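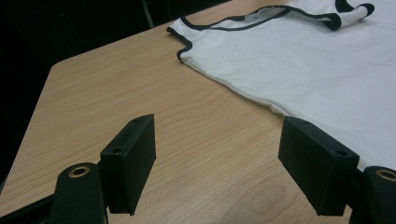
One parent wrote to us in August that she had never thought of folding as something a person could be taught, and that her son now does the whole family's shirts on Sunday evenings. Letters of this kind reach the Findum School of Garment Care from time to time, and they describe our purpose better than a formal statement could.

## About the School

Findum offers practical instruction in the folding, pressing, mending and storage of everyday clothing. The School has its rooms in the Grenar Building in Stunulside, and since its opening 1,956 students have completed the Foundation Course. Students come to us from hotels, laundries and clothing stores, and many enroll simply to manage their own households with less trouble.

The Foundation Course runs for 12 weeks. Classes are limited to 16 students, each of whom has the use of a full table.

## How We Teach

Instruction begins with light, simple garments. The sleeveless top is the first piece every student handles. It has no sleeves to tuck and no collar to protect, but its narrow straps and wide armholes show at once whether the two sides have been brought together evenly. Students lay the garment flat, smooth it from the center outward and line up the straps before making any fold. Tops with contrast piping are preferred in the early weeks - the dark line makes an uneven edge easy to find. 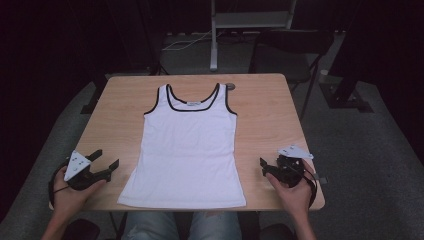 *White tank top with black piping, laid flat on the table.*

Later units cover T-shirts, dress shirts, knitwear and bed linen, in that order. The final four weeks are given to storage: drawers, shelves, travel bags and seasonal boxes. Students are assessed on finished work only, and speed is not graded at the Foundation level.

## The Shehata Collection

The School keeps a teaching collection of garments, known as the Shehata Collection, which students may borrow for home practice. Items are returned clean and unfolded.

## Enrollment

Applications for the next Foundation Course close on Fri 18 December. Forms are available at the front desk in the Grenar Building - applicants should state whether they prefer day or evening classes.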